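# How does a robot learn to put things away?

Quick one this month! Lots of you wrote in after the Herix visit asking the same thing. Who tells the robot what to do? Does someone type in every single move?

Short answer: no. Far too slow.

## Learning by being shown

Think about how you learned to tie your shoes. Somebody probably didn't read you a list of numbers. They showed you. Then you had a go. Got it wrong. Had another go.

The team at Herix teach their robot, Nomine, in nearly the same way. A person steers the robot's arms through a job from start to finish. While that happens, a computer saves two things, over and over:

- what the robot's camera sees
- where its arms and fingers are

One full go at the job is called a **demonstration**. The computer looks at piles of them and hunts for patterns. When the camera view looks like *this*, the arms usually move like *that*.

So how many goes? For the drawer job, 1000. Yes, really. You would be very bored.

## The drawer job

Sounds easy. There's something red on a desk, there's a drawer next to it, and the red thing has to end up in the drawer. You could do it with your eyes half shut.

Now try it as a robot. You have to work out where the drawer is. Is it open enough? Where is the red thing? How hard do you squeeze? Too soft and it drops. Too hard, squash. Then you have to get your arm across without bashing the desk.

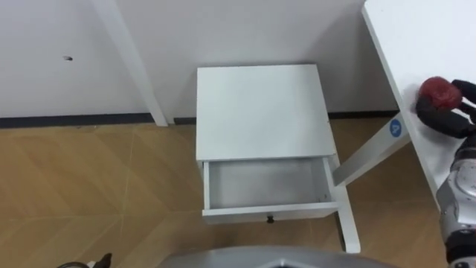
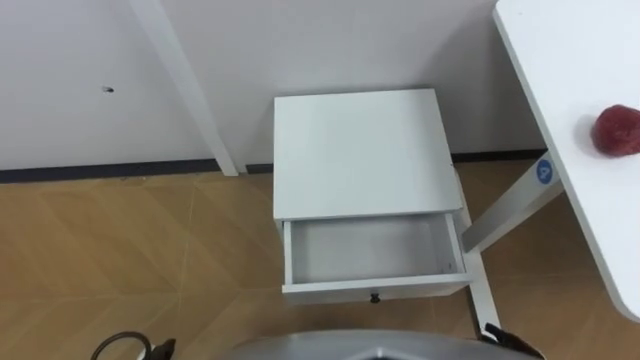
*Nomine's view of the drawer job. Gripper on the red thing in the first picture, arms down low in the second.*

Look at where the camera is pointing, by the way. Down, and quite steeply. The robot gets a good look at the tops of things and can see right into the drawer. But it can't see behind it, so some parts of the room are just a mystery to it.

## Did it work?

After all that practise the robot got a test. No person steering. It had 100 tries on its own.

It managed 82.

That leaves 18 misses, and the team like those nearly as much as the good ones. Why? A miss tells you what to practise next. They sorted them into 3 sorts:

1. Dropped it on the way over.
2. Let go too early, so it missed the drawer.
3. Stopped and did nothing at all. Just waited.

Number 3 was the puzzler. The team's best guess is that the camera view didn't look enough like anything in the demonstrations, so the robot had no pattern to follow. A bit like turning over a test and finding a question from a chapter you never read.

Next they'll move the furniture about and collect more goes. The method has a proper name, **imitation learning**. Imitation means copying.

## Try it at home

You need a friend, a blindfold, a soft ball and a box.

- Put the blindfold on your friend. Clear the floor first!!
- Hold their wrist and guide their hand from the ball to the box. Do it a few times.
- Let go. Can they do it alone?
- Now move the box a little bit and dont tell them. What happens?

Write down how many they got and send it in to the Manico page. We'll print the best ones in January.

**Words to know**

**Gripper**: a robot's hand.
**Demonstration**: one go at a job, saved so the robot can learn from it.
**Pattern**: something that happens the same way again and again.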